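Flornar graphic novel translation, progress to 3 June 2025

Dear friends at Brouwer,

It has been a happy, busy stretch, and I'm so pleased to say that seven of the ten chapters of Prilura are now in English, lettered and proofread (chapter four twice, as the sound effects gave us no end of trouble!).

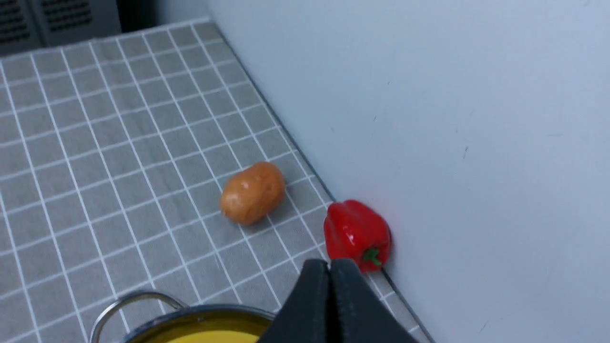
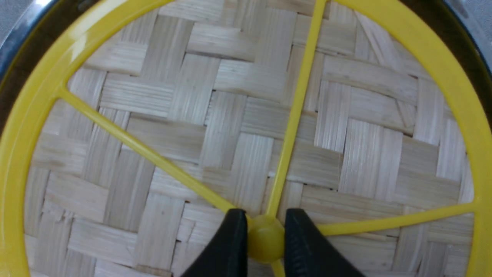
The grandmother's long speech still reads a little stiff, and I'd like another week with it before Ilto starts on the cover. Your grant has paid for 27 redrawn pages so far, and we still plan a first printing of around 300 copies. The last three chapters should reach you by the end of the summer.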